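Coursework > Summer Term Reports > Paper Cups and Where They Go

What Happens to the Cups at Drarkside?
Reynaldo Cabanatuan, August 2021

I started this project after a long afternoon in the Vallier Hall cafe, where I was supposed to be studying and ended up watching the trash can fill up instead. I had always thought of a paper cup as, well, paper, and I put mine in the blue bin every time with a clear conscience (sorry to everyone who had to sort after me!). Most of them have a thin plastic lining, and a lot of recycling plants don't want them for that reason.

For two weeks in August I kept a tally at the 2 cafes on campus, Vallier and Flores. The staff were very kind and let me look through the bins after closing with gloves on. I ended up with 742 paper cups, far more than I expected for summer term, when half the dorms are empty. Vallier had the bigger share, which makes sense to me as it sits right by the library and people carry their drinks over.

I also handed out a short survey and got 50 back. Most people told me they own a travel mug and forget it at home, and I have to put myself in that group. A few said they didn't know whether the cafe would fill a mug from home. Both cafes will, and Flores even takes a little off the price, but the sign is behind the muffins and I only found it on my fourth visit.

The Lesel dining hall still uses china mugs and washes them, so I spent a morning there too. Mugs do wander off, the manager told me, and she buys a new box every fall. I would have liked to compare costs properly, but I ran out of time.

If I did this again I would count during fall term and weigh the cups as well, and I would ask for a better sign at Flores before anything else.

Contact the course office | © 2021 Drarkside | Back to top

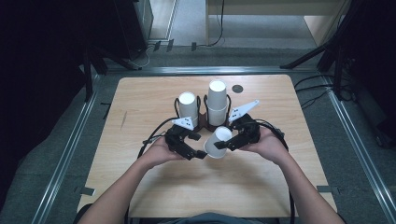
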